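The woman who runs the lost property counter at the Dunura bus terminal has had the job for 5 years. Before that she sold tickets two windows down. She asked that her name be left out, on the grounds that people already stop her in the supermarket to ask about their gloves.

We talked in the back office over a lunch break that was cut short twice by the bell at the counter. Dunura is the end of the line for most of the Irutura routes, so anything left on a seat in the morning usually reaches her shelves by late afternoon. Last year the office took in 1654 items. She keeps the figure on a card by the phone.

"People expect phones," she said. "We get phones, but they go home fast. Someone calls the phone, I pick it up, they come down. The slow things are the ones that cost less than the bus ride back here."

Umbrellas are the slowest of all. Most are black, most fold, and most have nothing on them to say where they came from. When a caller describes one, she asks about the strap, the button and the handle, and then whether any of the ribs are bent. Owners tend to know about the bent rib.

The rules are simple enough. Each item gets a paper tag with the route, the month and the place it was found. Valuables go in a locked cabinet. Food is thrown out the same day. Everything else is held for 2 months and then goes to the charity shop on Gashaw Street, except for keys, which are kept for a year.

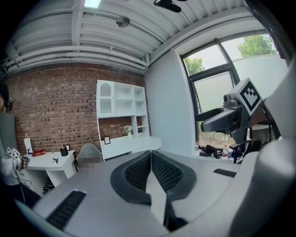

Two months is too short, according to several of the passengers waiting at the counter that afternoon. One man said he had left a scarf on the Brarance bus in February and had only worked out where it was in May, when he put away his winter coat and noticed it was missing. By then it had been sold. He thought a full season would be fairer, at least for winter clothes.

She has heard the complaint before and has some sympathy with it. The trouble is shelf space. The storeroom was built for a smaller bus network, and in a wet month the umbrella bin fills up well before the end. She has asked for a second set of shelves. The answer so far is that it will be looked at in the next budget.

"I could hold things for six months if I had somewhere to put them," she said. "I'm not the one in a hurry to get rid of a scarf."

Asked what people do wrong when they come to claim something, she took a while to answer. They come too soon, she said. A bus may run until midnight before the driver walks through it and checks the seats, and the bag does not reach her until the next shift. A passenger who turns up after an hour, hears that nothing has been handed in and gives up may never learn that it arrived the next morning. She advises people to call back the following day, and again two days after that.

They also describe things badly. "They'll say it's a nice bag. I've got a whole shelf of nice bags. Tell me what's in the side pocket."

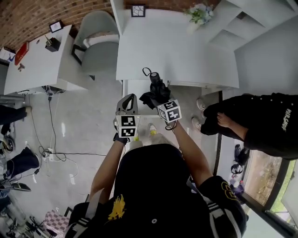
She would like people to write a phone number on more of what they carry. A strip of tape inside an umbrella is enough, or a number in pen on the care label of a coat. Children's things are often marked because schools ask for it, and those go back more than anything else on her shelves except phones. Adults seem to stop doing it once they leave school.

Some things are never claimed, and she has stopped guessing why. There was a cake stand, a single ski, and a 1000 piece jigsaw with the wrapper still on. The jigsaw stayed on the shelf for its full two months and then went to Gashaw Street with the rest. She said she had thought about buying it from the shop herself, but staff are not allowed to buy items that have passed through the office, and she agrees with that rule.

Has she ever lost anything on the bus? Once, she said - a lunch box, on her own route home. The driver handed it in and she tagged it the next morning like everything else.

The counter is open from 8 a.m. to 6 p.m. and closes for half an hour at noon. Callers should have the route number ready, and the time they got off if they can remember it.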